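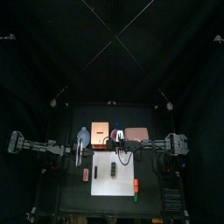

Automation update: the two-arm cells at Stisusville

The Ginness programme at Malar has reached the stage where the two-arm cells run on all working shifts, and several readers have asked what that means for the bench teams. The short answer is that the work has moved from handling to supervision and correction, and the rota has been redrawn to match.

Each operator now looks after a pair of arms and records task runs in the Raju log. A run is one complete attempt at a task with household items: picking up, placing, stacking, wiping, or moving something with a tool. The target is 200 logged runs per cell per week. Stisusville recorded 1,059 across all cells in April, including runs marked as failed. Failed runs are kept and must be tagged with a cause code before the next run starts.

Layout is still done by hand. Kirsten Oddsson, who plans the shifts, has set aside 4 minutes between runs for resetting the table, and this has been written into the standard times. Operators had been doing it unpaid at the end of the shift, which is no longer allowed. 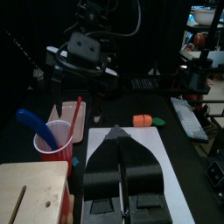
Tasks with cups and utensils take longer to reset than block tasks and are more often stopped early. The arms have no sense of how thick a liquid is, and a grip that holds a dry handle may slip on a coated one. Operators should stop a run if a handle turns in the fingers, then enter code and time in the log. There is no penalty for a stopped run.
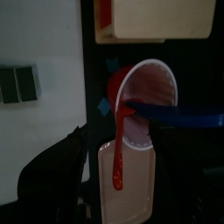 Cleaning has been added to the job description for the same reason. Finger pads are to be wiped after any run with sauce or paste, with the arms powered down and the cell tag in place. Pads are replaced after 300 runs or on visible wear.

No posts have been removed. Two bench posts have been regraded as cell operator, and the remaining bench staff will be offered the same training before the autumn rota. Nhàn Trịnh runs the course, which covers safe stop, cause codes and basic gripper checks. Staff who prefer to stay on manual packing may do so and should tell their shift lead in writing.

The noise survey results are still outstanding and will be printed when received.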